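Stiltmont small manufacturers' meetup, Apr 17, 2023
Speaker notes: Buying your first arm without wrecking the budget

(Get the clicker from Yatziri before starting. Water on the left side of the lectern!)

Hi everybody, thanks for coming back from coffee. I'm Dalva Guimarães, I do equipment planning at Midia, and I've spent a good chunk of the last few years filling in purchase requests for robots, getting them sent back, and filling them in again. So this is a talk about spreadsheets, sorry, but there are ovens in it.

Quick show of hands. Who has a quote for an arm on their desk right now? Who has a quote for the gripper too? (Wait. There are always fewer hands. Let them look at each other.)

Okay. So the job we were planning for was door testing on countertop toaster ovens. Open the door, reach in, come back out, close the door, do it again until your fingers hate you. We thought it would be a really easy thing to budget. One arm, one table, done by July! Yatziri Cortés, who runs our simulation work and is sitting right there (wave), said could we please model it first, before I sent anybody a purchase order. I grumbled. I had a vendor discount that was going to run out and I was in love with it.

She modeled it anyway, and I'm going to show you two renders out of her model, starting with the one that made me tear up page one of my request. 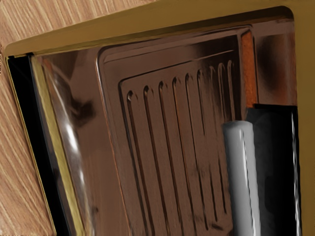
Simulation view: gripper inside the oven, door open

Look at how much room the gripper takes up in there. My first budget had one line for "end of arm tooling" and I'd copied the number from an old project where we picked up boxes out in the open. An oven cavity is a different animal. You've got a frame on the side, a door hanging open on the other side, a ridged back wall coming up at you, and all of it is shiny, which matters a lot if you were planning on a camera. (I was planning on a cheap camera.)

So, three questions I now ask before I ask for any prices:
How far in does the tool have to go, and what is it going to hit?
What does the sensor see when everything around it is glossy?
Who's going to swap the fingers when we change products, and how long does that take?

The third one is the one people skip. If you build more than one model, put money in for spare fingers. Put it on its own line so it can't get eaten by something else. Ours got eaten by a safety mat, long story, ask me at lunch.

Now the money part. (Slow down here, I always rush this.)

What I do these days is split the request into 2 pages. Page one is what you buy once: arm, gripper, mount, table, guarding, sensor. Page two is what you keep paying for: training hours, software, service visits, pads and screws and all the little stuff. When I did that for the oven job, page two had 18 lines on it. My boss at the time had never seen a page two. She was not thrilled, but she signed it, and the next year we didn't have to go back begging.

And leave a petty cash line, please. Ours is 500 dollars, and it goes on brackets and cable ties and the adapter plate that somebody forgot.

All right, second picture. We've moved outside the oven now and we're at the handle.

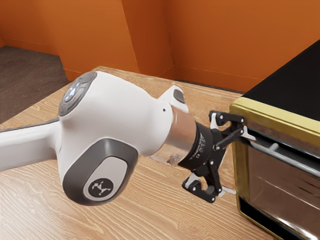 Reading time: 3 minutes

(That's the timing mark for the web version of the notes, don't read it out loud.)

The thing I want you to look at is the upper finger, with its pad right on the handle bar. It's a pretty thin bar. When I saw this I went back to both of the gripper quotes I had, Nava and Zollville, and neither one said a word about replacement pads. So I called them up. One had a price ready and the other said they'd get back to me, and I'll let you guess which one I ended up buying from.

Also look at where the arm is coming from. It reaches in over the table from the side, and I'd drawn a floor plan with it standing square in front of the door. Moving it on paper took me an afternoon. Moving it after the base is bolted down is a contractor, a day of downtime and a very quiet ride home. So get your layout argued over before you price the table, and put some floor space in the budget if your company charges departments for it (ours does, ugh).

People ask me what the modeling costs, and it's mostly somebody's time. Put that on the request as well! I used to hide Yatziri's hours under "misc" and then I couldn't explain why she was busy.

If you're going home to write your request this week, start with page two. Then call the gripper people and ask about pads. I've got blank copies of both pages on the table by the door, and my email is on the back.

(Questions. If it's quiet, ask Yatziri about the cheap camera.)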